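Brulness Centre for Domestic Life
Gallery — The Small Kitchen Table

Home / Collections / Online galleries / The Small Kitchen Table

Published December 2020

Introduction

The Small Kitchen Table is part of the Centre's continuing study of cooking in limited space. It looks at the kitchen that has no fixed range and little bench room, where a table serves as counter, larder and dining surface in the course of a single day. Kitchens of this kind are found in rented rooms, student residences, work camps, cabins and the back rooms of shops. They have seldom been recorded with the care given to the large family kitchen, and the objects in them are usually dispersed when the occupant moves.

The Centre holds 723 objects in its portable kitchen collection. Most were made for daily use and show it. They are catalogued under 37 headings, among them toasting, boiling, storage of utensils, dried foods and single-serving dishes. Several headings overlap, and readers who are searching the catalogue for a particular article are advised to look under its use as well as its name. A cooktop, for instance, may be entered under boiling, frying or portable heat, depending on when the record was made.

The gallery is organized by theme. Each theme may be read on its own.

Theme one: The appliance on the table

An appliance that stays on the table governs everything else that is put there. It needs a cord, the cord needs an outlet, and the clear space that remains is seldom where the cook would choose to have it. In the written recollections held by the Centre, contributors return to this matter more often than to any recipe. They describe turning a table to bring it closer to the wall, moving the toaster to the back after breakfast, and agreeing on which appliance might be plugged in first.

The toaster is the appliance most often named in these recollections, followed by the kettle. The portable cooktop appears in the later accounts. Its arrival changed the order of the table considerably, for a flat cooking surface wants the front position, within reach of the person standing at it, and the older appliances gave way to it. Contributors who had cooked on an electric ring for many years describe the change with some reserve. They liked the flat surface, which could be wiped, and took longer to grow used to the control panel.

Theme two: Utensils kept upright

Where there is no drawer, utensils stand. The collection contains jugs, tins, crocks, baskets and wire holders, all put to the same purpose. Open-sided holders let the contents be seen and allow air to reach them. Closed ones keep dust out and hide what is inside until it is lifted. Wooden-handled spoons are the commonest article in either kind, and the handles are often taller than the holder was meant for.

Theme three: Dried beans and the weekday meal

Dried beans have been a staple of the small kitchen for reasons of cost, weight and keeping quality. They require a pot of some capacity, a supply of water and time. Soybeans ask more of the cook than most, being slow to soften and given to foaming when boiled uncovered. Household notes in the Sung Bequest, which entered the collection as a single gift of papers, recommend an overnight soak, a change of water and a long simmer with the lid set slightly to one side. A margin note on the same sheet adds that the beans should be sorted by colour and any dark ones discarded.

Other notes in the bequest concern what was eaten beside the beans: grains, greens, bread, and whatever had been left from the day before. Compartmented dishes are mentioned twice, in both cases with approval, as a means of putting several small portions on the table without filling it with bowls.

Theme four: A table laid for cooking

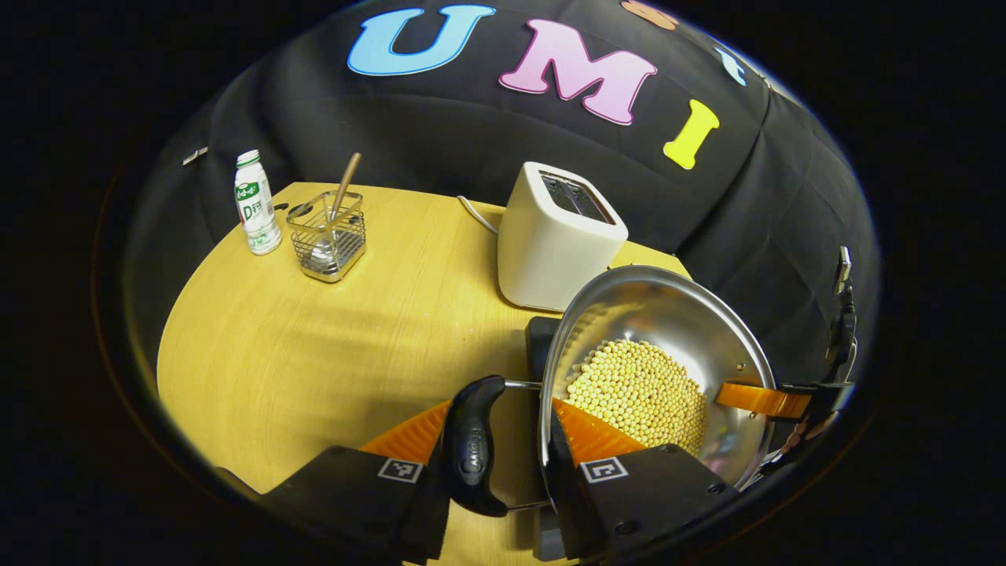
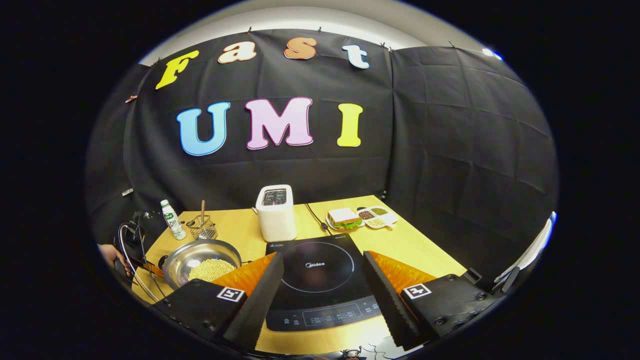
Small kitchen setting on a light wooden tabletop, with toaster, upright utensils and soybeans in stainless steel. The second view includes a Midea cooktop and a plated sandwich.

The toaster stands toward the back in both views, which agrees with the practice described under theme one. The soybeans are pale yellow, and in the first view the heap of them can be seen inside the pot. In the second, the cooktop has the forward position. The white compartmented dish beside the sandwich holds dark red beans and pale grains in two of its divisions.

Against the black cloth, the cut-out letters are in mixed colours, with the pink M and the yellow I appearing in both pictures.

Theme five: Food that needs no heat

Not every meal taken at a small table was cooked at it. Sandwiches, cold vegetables and bread account for a large share of the meals listed in the Centre's food diaries, particularly at midday. Diary keepers in shared lodgings often ate cold food on days when another resident was using the cooking appliance, and hot food late in the evening when the table was free. Lettuce is entered frequently through the warmer months and almost never in January, when cabbage takes its place.

The diaries are brief. A typical entry gives the meal, the cost and the number at the table, and nothing further. A few writers recorded the order in which things were prepared, and these have been of great use in working out how a surface of modest size was shared between the board, the plate and the pot.

Theme six: Clearing and putting away

The table had to be cleared before it could be used for anything else. The sequence most often given in the recollections begins with the food, moves to the plates and ends with the appliances, which were pushed back once they had cooled — or lifted to a shelf, where there was one. Bottles and utensil holders generally stayed where they were. Their fixed place at the back of the table is so widely reported that the Centre has adopted it as standard in its own room settings.

Further material

The Detilo Room, on the ground floor of the Centre, contains a study set of portable kitchen equipment that may be handled by appointment. Gloves are provided where they are required. Electrical articles in the study set have been disabled and may not be connected to a supply under any circumstances.

School groups may borrow the Drurura loan kit, which consists of a selection of utensils, a set of printed cards on dried foods and a teacher's booklet. The kit is lent for a period of 2 weeks and should be returned in the case in which it was supplied. Replacement cards may be requested at the front desk. Teachers are asked to note that the kit contains no food, and that schools wishing to carry out the soaking exercise in the booklet will need to buy their own beans.

Transcripts of the household recollections are available in the reading room. The series runs to around 1000 typed pages and has not yet been indexed in full. Readers may request a folder by theme or by decade. The food diaries are kept separately, and some remain closed at the wish of the families who gave them.

Notes on the catalogue

Descriptions in this gallery follow the Centre's house style. Materials are named only where they have been established. The terms "pot" and "pan" are both used in older records for deep stainless steel vessels with a handle, and no attempt has been made to bring them into agreement. Dimensions are given in centimetres in the full catalogue record.

Corrections are welcome. Please quote the title of the gallery and the theme in which the text appears, and allow up to a month for a reply.

Use of pictures

Pictures in the online galleries may be reproduced for private study and classroom use with acknowledgement to the Brulness Centre for Domestic Life. Requests for other uses should be made in writing to the Collections Office, stating the title of the publication, the intended size of the reproduction and the language of the edition. A fee may apply.

Related galleries

Shelves and Shelf Paper
The Lunch Tin
Boiling Water: Kettles, Urns and Saucepans
Bread at Table

Return to Online galleries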